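How to set up two baskets for fruit and veg on the kitchen table
By Ritu Sachdeva
21/06/2026

Most fruit bowls are too deep. Things go in at the top, and whatever was bought first stays at the bottom until it goes soft. I changed over to two wicker baskets in March and have kept to the same arrangement ever since.

What you need

Two rectangular baskets, one deeper and one shallow. They don't have to match, and it is easier if they are different colours. You also need a clean tea towel or some kitchen paper, a soft brush and somewhere to put them that is out of direct sun.

Choosing the baskets

Take a tape measure to the shop. Measure how far the table or worktop goes back and allow the baskets no more than a third of that. A flared rim gives you something to hold when you lift the basket, and it makes the fruit easier to reach. Run your hand around the inside before you buy. Loose ends of cane will mark a ripe peach or a tomato. My shallow basket came from Turunen and the deeper one was a present, so I can't say what it cost.

Preparing them

1. Brush out any dust and loose bits, working along the weave.

2. Wipe inside and out with a damp cloth and a drop of washing-up liquid. Don't soak wicker.

3. Leave the baskets upside down on a towel overnight.

4. Line the deeper one with a folded tea towel. I leave the shallow one bare.

Sorting what goes in

The shallow basket is for things to be used in the next day or two, in a single layer. The deeper basket takes the rest. When something in the deep basket is ready, move it across.

Keep bananas out of both if you can. They bring everything else on too quickly, so I hang ours on a hook by the door. Potatoes should be in the dark, in a cupboard or a paper sack. Onions are better kept somewhere airy and away from the potatoes, although a cut piece waiting for tonight's dinner can sit out for a short while before it goes in the pan.

Berries and grapes go in the fridge. Lemons and limes will last longer there too, but I like one or two out where I can see them.

Filling the shallow basket

Put the largest item in first, at one end, and work along. Leave a small gap between pieces. If you have to stack anything, you have put too much in. A piece with a flat side can lean against the end wall, with the round things next to it to stop it sliding.

Looking after them

Once a week, empty both baskets and turn everything over in your hand. Anything with a soft patch gets used that day. Shake out the tea towel and put it in the wash – a fresh one goes back in. If the wicker starts to smell, brush it with a little bicarbonate of soda, leave it for an hour and then take it outside and tap it out.

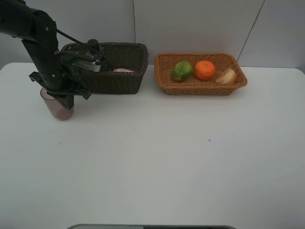
Placing the baskets is the last job, and I would put them side by side towards the back, with the front of the table left for chopping boards and cups. On a white table a dark basket and a lighter tan one are easy to tell apart, so anyone in the house can be told "take it from the light one". One row is plenty for the shallow basket: a green fruit on the left, an orange citrus in the middle and something pale at the right-hand end, resting against the side. A plastic tumbler is fine on the same table, but keep it well forward if it has water in it – wicker takes a long time to dry.

Comments (3)

Devendra Tripathi
We do this with three baskets, the third for garlic and ginger. Does the tea towel not get damp underneath?

Ritu Sachdeva
It can do in warm weather. I change ours twice a week then.

Annelies Auer
Moved the bananas to a hook after reading this. The pears are still firm, so I'll keep going.

Related
Cleaning a wicker basket without soaking it
Where to keep potatoes in a small kitchen
Tea towels: how many do you need?
Using up soft fruit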